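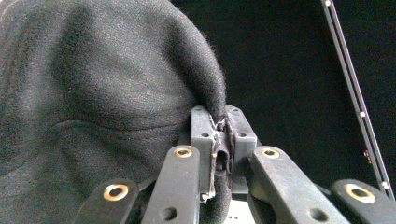
Soft charcoal gray, with plenty of fuzz along the edges.

Household Tips: Keeping Your Pay Papers Straight When the Bonus Changes

9th June

I spent eleven years in the back office at Handach, and for most of that time my pay arrived in three different shapes: the regular salary, a yearly bonus, and a little something in December that was never quite the same twice. When the rules for the bonus changed I went looking for my old statements and found them in the kitchen drawer with the takeout menus and a dead flashlight. So these tips come from somebody who learned them the slow way, and who still has a soft spot for a good messy drawer.

Start with one box. It can be a shoebox, a cookie tin, whatever you have that closes. Every paper that has to do with your pay goes in there, and nothing else does — no coupons, no school forms, no instructions for the blender. Leave it near the place where you open your mail, because a box on a high closet shelf will stay empty no matter how good your intentions are in January.

Inside the box I use plain envelopes, one for each year. On the front I write the salary as it stood at the start of the year, and under it I add each change in pencil as it comes along. It takes a minute and saves a whole evening of squinting when you want to know whether that raise really came before or after you switched teams.

If your pay stubs only come through a website, print them or save them to your own computer. When I left Handach for Aditz, a much smaller outfit with much better coffee, my login was gone sooner than I expected, and I had to write two very polite letters to get copies of things I could have saved in my pajamas.

Keep the offer letter for as long as you have the job, and a good while longer. Mine had a paragraph about the bonus that I had never read closely, and I suspect I'm not the only one. Look for words like "discretionary" and "target" and put a sticky note beside them. If you don't understand a line, ask the pay office in writing and tuck the answer in behind the letter.

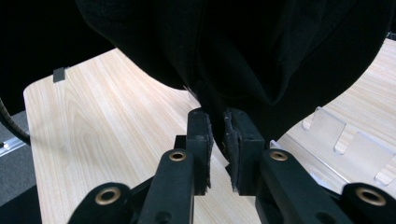

Now for the money itself, which is the part my family has strong feelings about. We run the house on the salary alone. Groceries, rent, the car, birthday presents and the dentist all have to fit inside it, and the bonus is treated like weather. When it does come, we let it sit for 60 days before we touch it. That sounds terribly strict, I know! But it gives the tax side time to settle in your mind, and the urge to replace a perfectly good couch usually passes. (One year it didn't pass, and I will say it is a very nice couch.)

For the waiting money we use a separate savings account, nicknamed Hirnilau after a lake cabin we rented once and have been meaning to go back to. Giving it a name helps more than you'd think. It's hard to raid Hirnilau for a new toaster.

A reader wrote to ask about paper or a spreadsheet. Whichever one you'll open on a tired evening is fine. I keep a notebook from Kalniņš, the stationery shop near our old apartment, with a page for each month and three columns: what I expected, what arrived, and what was taken out. If the first two don't match, I put a star in the margin and call the pay office that same week, while the details are still fresh on both ends.

Before you shred anything, check how long the tax people where you live want you to keep it, and write that on the lid of the box in marker. My lid has been crossed out and rewritten so many times that I really ought to find a new box, but this one fits the shelf.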